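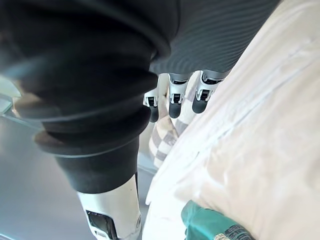 Volume 6, Number 2

The Case for the Shared Bench

Members of the Pilholm workshop have now given 430 hours to a robotic hand intended for sorting household cloth. Some have asked whether a shared shop should support work of this length. In this writer's view, it should.

Fabric is a hard subject. A white sheet creases and changes shape each time it is touched, and a checkered cloth beside it hides its own edges. A builder working alone at home tends to choose easier objects. The Neleo group, led by Chih-ming Wu, chose cloth because other members kept asking for it.

The dark sleeve over the thumb is a fair example of shared work. Edgardo Lagman, who normally sews bags, proposed leaving it full enough to fold as the joint bends – a suggestion no one in electronics had made.

The cost is real. The project holds one bench four evenings a week, and other members wait. The workshop should publish its bench schedule and keep the project on it through July.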